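Home Issues Sections Authors Archive Contact

15 Jun 2022
By the Tierney Cabling Study

3.2 Patch cords and their boots in open racks

The previous section dealt with the labelling of permanent cabling. Patch cords are treated separately in this study. They are bought at a different time, usually by a different person, and they are replaced far more often than the runs in the wall. In the small equipment rooms surveyed for Feltden, the patch cord was also the item most often handled by staff who had no training in network work.

The sample was made up of 16 rooms, each with at least one rack in service. Within these rooms, 100 patch cords were selected for close examination. Selection was by port number, using a printed list prepared before the visits, so that cords that were easy to reach were not favoured. Cords that could not be unplugged without interrupting a service were examined in place. Of the 100 cords, 79 had a strain-relief boot over the junction between cable and plug. The remainder had either a bare plug or a boot that had slid back along the cable and no longer covered the junction. These last were recorded as unbooted.

Boot colour was noted with cable colour, and the two were recorded in separate columns. This proved necessary early in the work. Two of the rooms used a colour scheme in which the boot carried the meaning and the cable did not, while the written plan for the same rooms referred only to "yellow cable" or "blue cable". Under fluorescent light a pale cable jacket is also harder to name with confidence than a boot moulded in a strong colour. Where the observer could not settle on a colour, the entry was left blank and the cord was counted as uncoded.

Rack type was entered as open or enclosed. Most of the difficulties described below relate to the open two-post type, in which equipment is reached from several sides and cords are free to hang in front of neighbouring units.

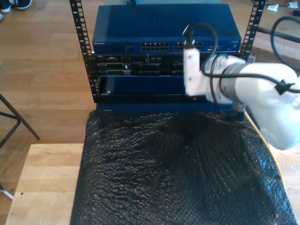 Figure 4. Open two-post rack (a) and patch plug with coloured boot (b).
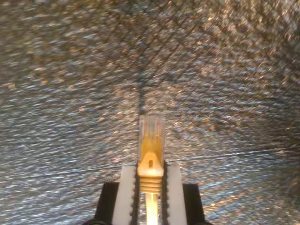 Access to the port face was scored on a four-step scale. The highest score was given when a person standing at the rack could see the whole port group, read the port numbers and reach the latch of any plug with one hand. A point was removed for each condition that prevented this, and a passing cable was the most frequent. The switch at the top of the stack in Figure 4(a) shows the condition in a mild form, with a black cable passing in front of part of the right-hand port group while the group beside it stays in view. The work surface in front of the rack was assessed in the same visit. Where a table was used, any covering was recorded, including soft material such as the black bubble wrap in the same figure. The plug in Figure 4(b) would be entered as booted, with the boot coloured yellow and the cable jacket pale yellow, and would not be scored for access.

Agreement between observers was good for the presence of a boot and for its colour. It was weaker for port access. The main source of disagreement was body height. A shorter observer could see beneath a hanging cord that blocked the view of a taller one, and the reverse applied to equipment mounted low in the rack. From April onward the scoring was done from a fixed standing position marked on the floor, with the eye level set by a rod clamped to the rail. Earlier scores were not adjusted, and the affected rooms are marked in Table 3.

Unit order within the rack had a clear effect on the scores. When the switch was mounted above the server, cords leaving the switch dropped across the server front on their way to the base of the rack. Drive bays and connectors on the server were then covered to some extent, even where the switch itself was tidy. When the switch was mounted lower, the server was left clear but the port numbers were difficult to read without bending. Neither arrangement was better in all respects. In six rooms the staff had dealt with the matter by fitting a horizontal cable manager between the two units, and in these rooms the server front received the highest score at every visit.

Latch damage was examined on all cords that could be removed. A broken or permanently flattened latch was found on both booted and unbooted plugs. Some boots include a moulded cover over the latch, and this feature was recorded when it was present. Staff in several rooms said that a stiff cover was hard to press with a fingertip and that they had cut it away. The Desier cords, supplied as a batch to two of the rooms, had been modified in this way on nearly every port. The Sesel cords had a softer cover and were left as supplied. The sample is too small to support a comparison of the two makes, and none is attempted.

Cord length was measured along the centre line from plug to plug, excluding the plugs. In open racks the excess length was most often left hanging at the side of the rail or gathered into a loop and tied to the nearest mounting hole. Ties were recorded as hook-and-loop, plastic or other. Plastic ties had been pulled tight enough to mark the jacket in several cases, and these cords were set aside for the bend and compression tests reported in Section 4.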